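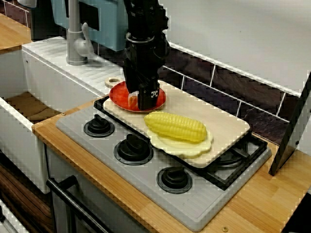
Okon kitchen demos, data card (short version, longer one when I get to it)

Last edit 18/09/2023, Till Brinkmann

What's in it
1,094 teleop episodes, toy kitchen, one arm, parallel gripper. 919 marked success, the rest kept on purpose, see the outcome field. Tasks are pick and place with toy food: corn, plates, cutting board, stove, sink. One text instruction per episode, typed by whoever was driving, so spelling is all over the place.

Layout
episodes/ one folder each, frames + actions + instruction.txt
splits/ train and val lists
meta.csv outcome, operator, site

Sites
Dornum: 644 episodes. Kilmont: the other 450. Plate positions shuffled between episodes at both. Kilmont lighting changes a lot, blinds were broken untill January.

Known problems
- gripper state lags the frames by a step or two in the oldest Dornum folders
- small food hides behind the fingers at grasp, don't trust single frame labels there
- "plate" in an instruction can mean either plate. Check the final frames.
- a few empty instruction.txt, skip them

Not for
Real kitchens, real food, anything with force. No force readings recorded.

Loader is in tools/, needs the Huenchumán branch for now, main will choke on meta.csv. Fixes welcome, send me the episode number adn what's wrong.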